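Winter Hours and Lending at the Masri Reading Room

Jan 7, 2023

The Masri Reading Room will keep its present winter schedule through the end of the season. Members approved the arrangement at the general meeting, together with a longer lending period for books in the Torano collection. Titles from that collection may now be kept for 36 days. Renewals can be made at the front desk or by telephone.

Lending rose over the past year. The Reading Room issued 3,834 loans, of which 1,592 were to readers under the age of eighteen. Local history and gardening remain the most requested subjects among adults.

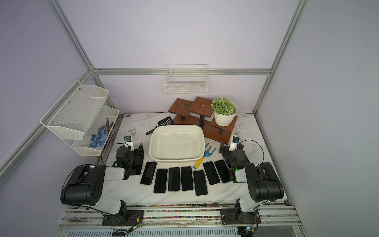

Rami Shboul wrote to ask that the evening opening be kept as well, as many readers who work in Prurau cannot reach the building before six. He added that the longer loan is welcome but of little use to anyone who arrives to find the doors locked.

The evening opening will continue under the approved schedule. Any change to it would be announced in this newsletter one month in advance. Readers who are unable to come in person may name another member to collect books on their behalf, using the form kept at the desk.

The Gostevska bequest, received in September, is still being cataloged. It consists of 96 volumes, mostly travel writing and 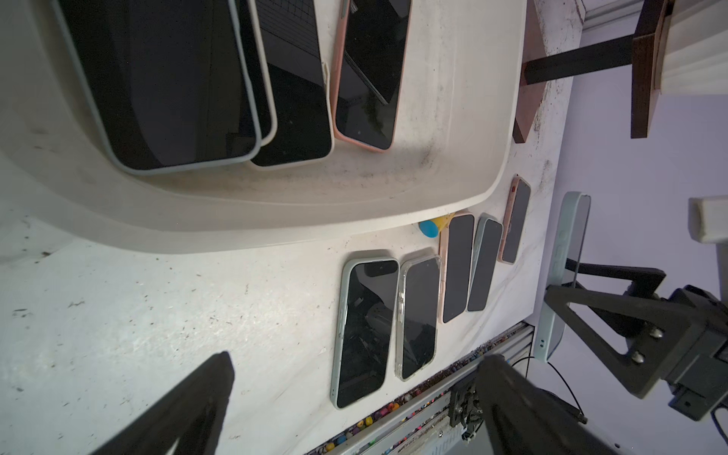 memoirs, and several will need new bindings before they can be lent. Until then they may be read in the building on request.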